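I got to the Geluvano school annex on a Tuesday with a granola bar in one hand and my recorder in the other, and I was already late. Daiane Trindade didn't mind. She was crouched by a table with a screwdriver between her teeth, and she waved me over with her elbow.

Daiane runs the Zedine robotics class, which meets after regular school lets out and goes until the kids' parents start texting. She taught middle school math before this. "I was a perfectly happy math teacher," she told me once the screwdriver was out. "Then someone gave me a box of servos and that was the end of my evenings!"

The big project this term is what the students call the soup job. An arm has to pick up toy vegetables from the table and get them into a saucepan, and it has to do it from wherever the vegetables happen to be lying. Carrot, corn, eggplant, chili pepper. I asked why vegetables and she laughed at me. "Have you ever tried to get fifteen-year-olds excited about a wooden cube? They give the eggplant a voice. I can't repeat what it says."

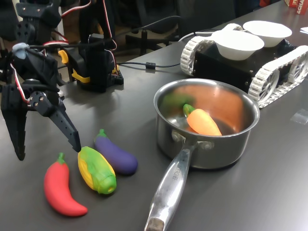 Corn is the one everybody complains about, she said. The husk leaves change the shape depending on how it's lying, so a grip that's fine one minute is useless the next. "The pepper is hard too, with that curve, but the kids forgive the pepper. They take the corn personally."

I wanted to know how the arms learn any of this, and she was patient with me (I write mostly about school budgets and the occasional bake sale). The students steer an arm through the job by hand, over and over, and save each run. They had 382 saved runs when I visited and Daiane wants 1000 before the end of June.

"It's a lot of repeating," she said. "I had one student say, 'Miss, this is just chores.' And yes! It is! But then you see them arguing about whether run 70 was any good, and they're going back through it bit by bit, and somebody says the approach was too low, and I'm standing there thinking, this is what I wanted in math class and never got."

We got onto the subject of the pan, which I hadn't expected to have a subject. Daiane has strong feelings about it. Her students started with a plastic bowl and she made them switch to metal, over loud objections.
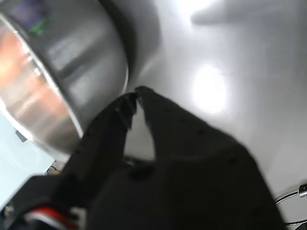 "Shiny things are awful for a camera," she said, sounding pretty pleased about it. "You get a carrot in the pan and you get a carrot smeared up the side of the pan, and the program has to figure out which one is a carrot. I could make it easy on them. But kitchens are shiny." She also likes that the rim is unforgiving. Come in too low and the fingers bump it, and everybody in the room hears.

The class is split into 3 teams and they'll show their work at the Esposito meet, against a club from Pristska that Daiane describes as "very nice and extremely organized." I asked if she thought they could win. She made a face like I'd asked her weight.

"I'd like them to finish a full run in front of people without touching anything. Hands in pockets. That's my trophy."

By then a couple of phones were buzzing and somebody's mom was at the door. I asked Daiane what she'd tell another teacher thinking about starting a class like this, and she was already hunting for the screwdriver again. "Buy spare servos," she said. "Buy more than that. And label your cables, please, I'm begging you, I didn't and I'm still paying for it."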